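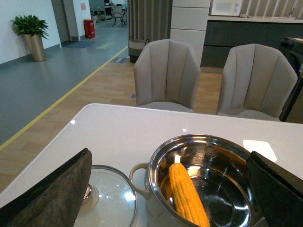 Corn in the steel pot, glass lid off.

September, 21:40

Fourth evening on the hard water problem. The kettle went back to bare metal after the citric acid, so the acid works and the question is now how fast the scale returns. I read the strip test again at the kitchen tap: 243 mg/l as calcium carbonate. The bathroom tap gave the same colour, which rules out my theory that only the kitchen branch was bypassing the softener.

So the softener is doing nothing at all. It is a small Gellell unit, left by the previous tenant, with a single resin tank and a mechanical timer. Opened the brine tank after work. Salt level looked fine from above, but a broom handle pushed down through it stopped halfway and then broke into a void. Salt bridge. Knocked it through, added 5 litres of warm water and left it to stand.

Started a manual regeneration at 18:10. Brine draw was slow. Took the injector out (two screws, one of them rounded, naturally) and found the screen coated in brown silt. Rinsed it, refitted it, and the level in the tank dropped properly on the second attempt. Full cycle finished at 20:25. Ran the cold tap for 6 minutes before testing.

New reading: between the two lowest colours on the card. I would like a proper titration kit, because the strips are coarse at that end and the kitchen bulb is yellow.

The timer was set to regenerate every twelve days. With two of us here and this water, the resin must be exhausted well before that. By my arithmetic the interval should be 4 days. Changed it, and wrote the old setting in pencil inside the cover.

Rang Daiane about the rent and mentioned the softener. She says the flat in Nogueira had the same model and the drive motor failed in its third year. Noted. She also wants her drill back.

To do: buy block salt or tablets, whichever fits the tank. Descale the shower head. Ask Anderson if he still has the small spanner for the bypass valve, which weeps slightly when turned to service. Put a saucer under it for tonight. Retest at both taps tomorrow before breakfast.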